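Cloth Handling Software: Progress Report to Avport

Prepared by Tamara Melnychuk, Brustier
1st January

Summary

The work is on plan in perception and tooling and behind plan in grasp planning. The recording and calibration tools are finished and in daily use. The segmentation model is good enough to build on. The grasp planner runs, but it still picks poor contact points on cloth that has bunched up, and we have moved the handover of that package back. We are not asking for more money in this period. We are asking for one change to the order of the remaining work, described under "Changes to the plan".

Background to this period

The last report closed with the recorder dropping data whenever the disk fell behind, and with two versions of the labeling format in use at once. Both problems were costing us recordings, so they were dealt with before any new model work began. Avport agreed to this in November.

Work package 1: Recording and calibration

The recorder now writes video and gripper state to separate buffers and joins them when the session is closed. If one buffer stalls, the session is flagged and kept instead of being thrown away. A flagged session can be repaired from the command line in most cases.

Time alignment was the harder part. The gripper opening signal and the video each carry their own clock, and the offset between them drifts over a long session. We first tried a single correction at the start, and the error at the end of a session was large enough to put the closing of the jaws on the wrong side of the contact. The tool now fits the offset over the full session and reports the remaining error. Sessions over the limit are left out of training by default.

Calibration for the wide-angle lens has been rewritten. The old routine fitted the center of the view well and the edges badly. The new one uses a lens model meant for strong distortion, and it checks itself against straight lines of known spacing. It refuses to save a calibration if the check fails — the old one would save anything.

Work package 2: Perception

The segmentation model separates the piece of cloth to be handled from whatever lies next to it. We changed the training setup in three ways. Labels now mark folds and outer edges as different classes. Overlapping pieces get an explicit order, top to bottom. Color changes are applied much more strongly in training, as the earlier model leaned on color and joined neighboring cloths of a similar shade.

The result is a clear improvement on pieces that differ in texture but not in color. Printed fabric is still a weak point. The model sometimes cuts a printed figure out of the cloth as if it were a separate object. We have added printed pieces to the recordings and expect this to get better with more of them, though we have not yet shown that it does.

Holes and torn edges are a second weak point. A dark hole is often read as a fold, and the planner then treats it as something it can pinch. We have added a class for damage and have started relabeling the older sessions. Relabeling is done by hand and is slow.

The recordings now cover cloth laid out in loose folds as well as cloth with other textiles crowded up against it. The crowded layouts are the ones closest to Avport's sorting task, and they are where most of the perception errors come from. 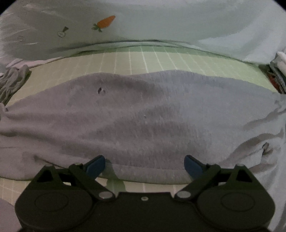
Work package 3: Grasp planning

The planner takes the segmented cloth and proposes a ranked list of contact points, each with a jaw opening and an approach direction. It runs fast enough for the task and no further speed work is planned.

Quality is the issue. On a single fold with clear space on both sides, the first proposal is usually one that an operator would accept. When several folds run close together, the planner often chooses a point where the jaws would take in two or more layers. It has no good estimate of how many layers lie under a fold. We tried to get this from shading alone and dropped the attempt after 4 weeks. The current approach learns it from the recorded jaw opening at the end of each grasp, which depends on the time alignment described above.

Work package 4: Control

The controller from Hnatiuk has been wrapped so that the planner can call it directly. The wrapper handles limits on speed and closing force, and stops the motion if the gripper state is missing for too long. An early version stopped too easily and had to be tuned. No changes were needed to the controller itself.

Tests of the full chain have been limited to simulation so far. Tests on the arm at the Prostov site are in the next period.

Open issues

1. Layer estimate is missing from the planner. Owner: Brustier. This blocks the handover of package 3.
2. Relabeling of older sessions is incomplete. Owner: Brustier.
3. The log viewer is slow to open long sessions. It has a workaround (split the session first) and is low priority.
4. Access to the Prostov arm has been agreed but not scheduled. Owner: Avport.

Changes to the plan

We would like to start the arm tests with single pieces of cloth and leave crowded layouts until the layer estimate is in. The original plan had both in the same block. The total length of the tests does not change, but the handover of package 3 moves back by 5 weeks. Packages 1, 2 and 4 keep their dates.

Next period

Finish relabeling and retrain the segmentation model. Add the layer estimate to the planner and compare it with the current version on held-out sessions. Run single-piece tests on the arm as soon as a slot is confirmed. Please send proposed slots to Tamara Melnychuk, with at least 7 days' notice so the calibration can be redone on site.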